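Stumville Community Board > Home and Household > Bedding

Woven mat on top of the mattress in summer – worth it?
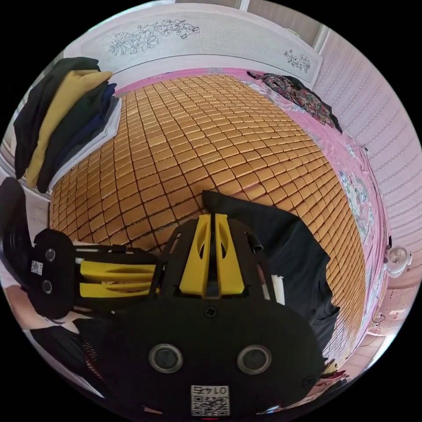
Tan woven mat on the bed.

marlpit
Posted July 18, 2020

We don't have central air upstairs and the bedroom gets bad by evening. I put a woven mat on the bed in May and have slept on it most nights. I like it more than I expected to, but my husband says it's like lying on a placemat and has gone back to a regular sheet on his side. So right now the bed is half and half.

Questions for people who have used one for more than a season:

Do you put a sheet over it or sleep right on it?
How do you clean it?
Does it slide around forever or does it settle down?

The mattress is a Dabbas foam one, medium firm, bought 2 years ago. I think the foam is most of the problem because it holds heat all night. I don't want to replace it yet.

tenpenny_nail
Right on it, no sheet. If you put a sheet on top you lose most of the benefit. The point is that air moves under you a little and the surface doesn't hold heat.

For cleaning, wring a cloth out well, wipe with the weave, then stand the mat up near an open window until it's fully dry. Don't soak it. My first one got soaked and it smelled like a barn until I threw it out.

Gladiola4
I'm going to disagree on the sheet. I slept on a bare mat for a whole summer and had lines on my arms and face every morning. I also snagged two nightgowns on the edge binding. A thin cotton sheet on top fixes both and it is still cooler than a mattress pad. You lose some of the effect but not most of it.

tenpenny_nail
Depends on the weave. A fine one doesn't leave marks on me. A coarse one does. If you're getting snags, the binding is coming apart and needs a few stitches.

Gladiola4
It was brand new when it did that.

tenpenny_nail
Then it was a bad mat.

h_orrin
What kind is it? Rattan, rush, seagrass, bamboo and paper cord all get sold as "summer mats" and they don't act the same. Rush is softer and breaks down sooner. Bamboo in strips is the coolest to touch but pinches hair on your arms. Paper cord should never get wet at all.

marlpit
I don't know. It was my aunt's and there's no label left on it. It's flexible enough to roll but not to fold. No smell to speak of.

h_orrin
Then treat it like the fussiest one and keep water off it as much as you can. Dry brush first, damp cloth only if there's a spot. And never fold it. Once the fibers crack along a fold they keep breaking there.

Bracket Lane
We used these when I was growing up and again now. Answers from our house:

Sliding – put a piece of rug gripper under the top two corners. Not the sticky kind, the rubbery mesh. Cut it smaller than you think so it doesn't hold heat. Without it ours crept toward the foot of the bed every night.

Pillows – use a plain cotton case and change it often. You sweat onto the pillow more when the mat isn't taking any of it.

Storage – roll it around a cardboard tube, tie it loosely with cloth strips and keep it off the floor. A basement is a bad place for it. Ours got mildew in one winter in the basement on Faltenell Road and that was the end of it.

dryden_uphill
I'll be the one to say it. Buy a window fan. I tried a mat for 10 nights and all it did was make the bed hard. A fan pulling in outside air after dark dropped the room temperature enough that I stopped thinking about bedding altogether.

marlpit
We have a fan. It helps until the outside air is as warm as the inside air, and last week that was most of the night.

dryden_uphill
Two fans then, one in and one out, at opposite ends of the upstairs. Doors open. Try it before you spend money on anything else.

Bracket Lane
She isn't spending money, she already has the mat. And you can do both.

dryden_uphill
Fair enough. I still say the fans do more.

pearbarrel
On the foam mattress: be a little careful about putting anything on it that you wipe down while it's in place. Foam takes a long time to dry. Take the mat off the bed to clean it every time, even for a small spot.

For the husband, try a wool mattress topper on his side. It sounds backward for summer but it doesn't get clammy. We have a Jorkalov one that has been through 4 summers and it has held up fine. It wasn't cheap. Any thin wool one would probably do the same job.

Gladiola4
Wool in July is a hard no from me.

pearbarrel
I said the same thing before I tried it. It goes under the sheet so you don't feel it.

marlpit
Thanks, this is helpful. I'm going to get the rubbery mesh for the corners this week and try a thin sheet on top for a few nights, then a few nights without, and see which I like. I'll ask him about the wool but I can guess the answer.

One more thing. The binding on one long side is a little loose. Is that a job for regular thread or should I use something heavier?

h_orrin
Heavier. Waxed linen thread or upholstery thread, and a blunt needle so you go between the fibers and don't split them. Small stitches, not pulled tight.

tenpenny_nail
Agree with that. Upholstery thread is easier to find around here. The fabric counter at the hardware store on Main carries it in tan.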